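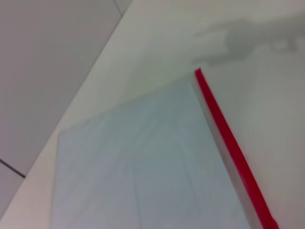
5/12/26, wrist camera swap, bench notes

OK so the new wrist cam is finally on the Aneck arm and I spent the whole session fighting blur. Same mount, same cable run as the old one, I only changed the camera and the driver config. Controller is still the Bellamy box with last month's firmware (do not update it until Ruba has had a look at the timing thing, please!).

First problem, auto exposure. It hunts like mad over the white surface. As soon as the gripper shadow slides in, the exposure time stretches out and anything that moves turns to soup. Red edges survive pretty well, even in the really bad frames you can follow one from end to end. Clear plastic is a lost cause, the pale blue just bleeds into the white along the top and the detector gives me an outline that wobbles all over the place.

So I locked exposure by hand and dropped the wrist speed limit to 90 degrees per second. Much nicer. Then I got greedy and put the speed back up with exposure still locked, and it was fine for slow reaches but lousy on the last bit of rotation before the grasp, where the wrist whips around to line up the fingers. I think that's the planner more than the camera, it saves all the rotation for the end. Want to try spreading it over the whole approach.

Numbers, before I lose the sticky note:
old camera, 213 saved frames, 11 thrown out for blur
new camera, auto exposure: gave up scoring, way too many
new camera, locked, slow wrist: 7 thrown out of the same number of frames

So the new one does win, barely, and only if you baby it. The wider view is lovely though. I get floor tile in the corner now, past the edge of the white surface, and the old one never gave me that much from this pose. Grout lines are handy for a quick gut check on which way the blur is going.

Gripper side: still the Prordale two-finger. Fingers feel a touch sloppy on close, I snugged the left one and it came back halfway. Needs threadlocker, we're out, I put it on the Flustthorpe order.

Ruba Farah asked if the timestamps line up with the joint log. Haven't checked! The driver stamps on arrival and I don't trust that at all. Doing that next, before anyone calibrates against these frames.

Config is saved as wristcam_locked in the shared folder. Lens cap is in the top drawer.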